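Taking the old tower down to the board

June 2026

I bought the tower in December from the surplus store in Droltbridge and it has mostly held up a shelf since then. The plan is to turn it into a file server for the house. I have 2 backup drives that are nearly full and I'm tired of swapping them.

Before buying parts I wanted to know what I could keep. The side panel comes off easily enough, and the case is a lot nicer to work on lying flat than standing up. I left the power supply where it was. The processor was the part I cared about, so the cooler had to come off first — slow work, because the old paste had set hard.

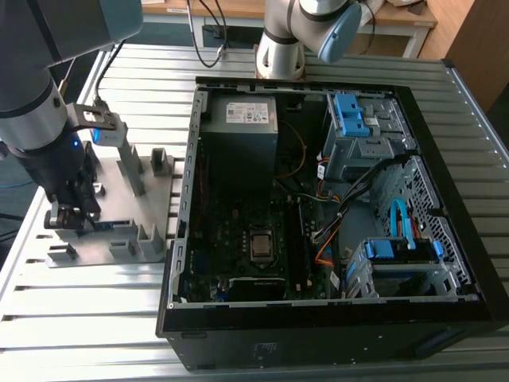
On its side with the panel off. Processor in its socket, blue drive latch over on the right.

I like the drive bays in these office machines. The blue clips mean no screws, and I have lost enough drive screws in carpet to appreciate that. The cables are another matter. The black bundle runs diagonally across the case toward the board, so I'll tie it back before any new drives go in.

Shopping list so far: fresh thermal paste, a small Benov fan and a pair of drives. The memory can wait. I looked at a new Satach case too, but it was over 100 dollars before shipping and this one is fine. My limit for the whole job is 300.

The old board should handle up to 5 people streaming at once, according to a guy on the Prins forum. We are a house of three, so I'm not worried. Next job is the fan, once it gets here.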